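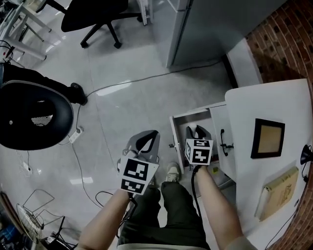
The Wave 4 Problem

Thursday, January 10, 2019

Everybody wants the lamplighter. Start there. Four inches tall, cloudy green plastic, one hand out, lantern sold separately (yes, really, in 1990s money it was an extra dollar). Rastinum made him for one December and then the line was over and the molds went wherever molds go.

If you collect the Hinier figures you already know all this and you can skip down a bit. If you don't, quick version. Small fantasy townspeople, bakers and ferrymen and chimney kids, sold on a card with a fold-out street behind them. Four waves. 47 figures in total if you count the two mail-aways, and people do argue about whether you count the mail-aways. I count them. I own one of them.

Waves 1 through 3 were everywhere. Drugstores, gas stations, the rack by the register at Hiebert stores. Wave 4 shipped late, shipped short, and most of it went to Hiebert and nowhere else. So Wave 4 is the problem. Has been for as long as there have been people trying to finish a set.

What got reissued

Last fall the name changed hands and the new people put out a batch. Same faces, same street cards, nicer paint. They call it the Lekska Street collection, after the big fold-out in Wave 2 with the bridge on it. 34 figures so far. I bought in on day one and so did pretty much everyone I trade with.

They're good! I want to say that early because the rest of this is going to sound like complaining. The paint stays inside the lines. The knees hold. The old ferryman could never stand up without leaning on something and the new one stands up fine, all by himself, on a carpet.

But look at the list. All of Wave 1. All of Wave 2. Most of Wave 3. Zero from Wave 4.

No word on why. The newsletter said "more townsfolk to come" and then it said it again a month later. The theories on the boards go like this: molds lost, molds damaged, molds sitting in a different company's warehouse with a bill attached. I lean toward damaged. The late Wave 4 figures have a soft look at the fingers and around the hat brims, and that's what a tired mold gives you. Could be wrong. Have been wrong before, see my long and embarassing post about the baker variants.

Meanwhile the prices

You'd expect a reissue to knock the old stuff down. For the first three waves it did. Loose Wave 1 figures that used to sit at twelve or fifteen dollars now go in lots, a shoebox at a time, and the sellers sound tired. Great time to buy if you like the old paint. I like the old paint. I bought a shoebox.

Wave 4 went the other way. All those new people finishing their 34 on the shelf, looking up the rest of the street, finding out there's a whole row of shops they can't have. So they go looking. And the supply is the same pile of plastic it was in December, being passed around by the same people, me included.

Carded lamplighter, clean bubble, no price sticker: I've stopped writing the number down. Loose with lantern, bad. Loose without lantern, less bad, and then you spend a year looking for a lantern.
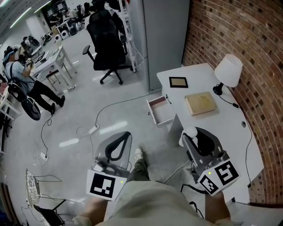 Wave 4 listings live and die on the photos, and most of the photos are awful. Dark, tilted, flash bouncing off the bubble. You can't grade a card off that and you sure can't spot a swapped lantern. A seller with a plain surface by a wall already has most of a photo booth. Say a white desk against red-brown brick, like the one here. Use the desk. White is good, it shows the edges of the plastic and you can see at once if the green has gone yellow. Shoot down at it and leave the brick out, those rows are busy and a little brown figure in front of them just disapears. Then do one side, the other side, bottom of the feet, back of the head. Date stamp if there is one. That's all a buyer wants and it takes two minutes.

How to tell an old one from a new one

This comes up every week now so let's get it in print.

Feet first. Original Hinier figures have the copyright line across the left foot, running toe to heel. Lekska Street has it across both feet with a tiny bridge stamped at the end.

Peg holes. Old ones are a hair wider. An old accessory in a new hand falls out if you breathe near it. A new accessory in an old hand fits ok but feels loose, and please don't force it the other direction, I split a chimney kid's thumb that way and I'm still mad.

Smell. I know. But the old plastic has one, sort of like a new shower curtain that's been in an attic, and the new plastic has none.

Paint on the eyes. Old: one dot, usually off center. New: dot plus a white highlight. Easiest tell of all in a bad picture.

The one to really watch for is the mixed figure. Old body, new head. They pull apart and go back together without a mark. Some folks do it just to fix up a chewed figure for their own shelf, which is fine, it's your shelf. Then the shelf gets sold, and whoever writes the listing doesn't know. Ask for a close shot of the eyes and a close shot of the feet. If they don't match, there you go.

And the lanterns

Lots of homemade lanterns going around. Some are beautiful. I have one on my own lamplighter and I tell everyone who looks at it. The real ones came in a little paper envelope and have a seam up one side, off from the handle. The homemade ones mostly have no seam, or thin ridges you can feel with a fingernail. Sellers who say "reproduction" right in the title, thank you. Sellers who say "I believe this is original", come on.
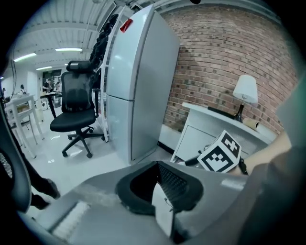
White cube in hand, black mesh chair at left.

So do you wait

Got asked this at the last swap by a guy with 33 of the 34 and a little notebook. Should he buy the Wave 4 stuff now or hold out for a reissue.

Depends what you want it for. If you want the street to look full, wait. Put the Wave 2 bridge card in the middle, spread your ferrymen out, and it looks great already. If the new owners get those molds going, or cut new ones, you'll have your shops for the price of lunch each and you'll be glad.

If you want the old ones because they're the old ones, waiting doesn't do much for you. A reissue might bring the price down. It did for the early waves. It also might bring in another crowd, and Wave 4 was short to begin with, so I wouldn't bet the rent on it either way.

What I told him was get the cheap ones first. The Wave 4 fishmonger is not rare compared to the rest, people only think so. Same with the clockmaker's wife, if you can live with her missing the key. Those two turn up in mixed bags from people who don't know there ever were waves. Garage sales, thrift stores, the bin under the table at a swap where everything is a dollar. Always do the bin.

Then the mail-aways. You needed four proofs and a check, so most kids never sent off. The ones that did come up tend to be in good shape, still in the baggie. I got mine that way, in with a bunch of toy cars.

Lamplighter last. Or never! Plenty of good collections have a gap at the end of the street. Mine did for years. I stood a candle there.

Storage, since I got three emails

Out of sun. The green goes first, then the cream. Don't stack carded ones flat, the bubbles crush. Rubber bands off, today, right now, they melt into the paint. Loose accessories in a pill organizer, labeled, because a baker's peel and an oar look the same at eleven at night.

Street cards unfold once and then they never want to fold back. Pick open or closed and stick with it. Mine are open, under a sheet of clear plastic, with the bridge one in front.

Next issue: the baker variants, again, with corrections. Send your foot photos.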